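Overnight closures on Route 24 at Plelby begin in July

2 min read
12 shares | 2 comments

PROKVILLE, April 17, 2019 - The Norna County Road Department will close a section of Route 24 between Plelby and Prokville overnight in July so crews can rebuild the curve at Pelupessy Creek and replace the guardrail on both sides of the bridge.

The closures will run Sunday night through Thursday night, from 9 p.m. to 5 a.m. The road will be open to all traffic during the day, with one lane in each direction and a reduced speed limit of 35 mph through the work zone.

Drivers traveling between the two towns at night will be sent along Quarry Road and Old Mill Road. The detour adds 12 minutes to the trip. Trucks over 13 tons may not use Old Mill Road and should stay on the state highway to the south.

The department counted an average of 3787 vehicles a day on this part of Route 24 last year. Most of the crashes reported there involved a single vehicle leaving the road on the downhill side, often in rain or after dark.

"The curve tightens near the creek, and drivers coming down from Plelby don't get much notice of it," said Prasetyo Jugah, traffic safety engineer for the department. "We are widening the shoulder, changing the slope of the pavement and putting in larger signs well ahead of the bend."

Crews will work at night under portable lights. Homes closest to the bridge can expect noise from pavement grinding during the first week and from post driving during the second. Residents of the four properties on Creek Lane will keep access to their driveways at all times and should tell the flagger at the barrier where they are going.

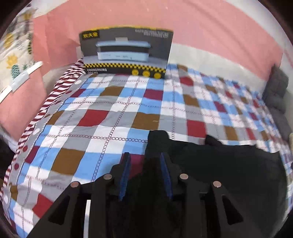

A checked duvet and a boxed Cookerking electric pot.

Ambulances, fire engines and police vehicles will be let through the closure. Dispatchers will have a direct line to the site supervisor each night, and one lane will be kept clear of equipment for emergency use.

The last Prokville bus leaves before the road closes and is not affected. The early bus from Plelby will leave at its normal time but will skip the stop at the bridge until the work is finished. Passengers who use that stop can board at the Plelby fire station.

Cyclists and pedestrians will not be able to cross the bridge during closure hours. Bicycles may use the detour, but there is no shoulder on Quarry Road and lights are required after dark.

Heavy rain could push paving back by one or more nights. Any change to the schedule will be posted by 4 p.m. the same day on the department's road information page and on the message boards at each end of the work zone.

The new guardrail will be installed once paving is complete. Permanent lane markings will follow, and the regular speed limit will return after a final inspection.

Questions about access or noise can be directed to the Norna County Road Department office in Prokville, weekdays from 8 a.m. to 4:30 p.m.

Related
Quarry Road culvert repairs completed
Plelby school crossing gets new signals
Load limits for county roads
How to report a damaged guardrail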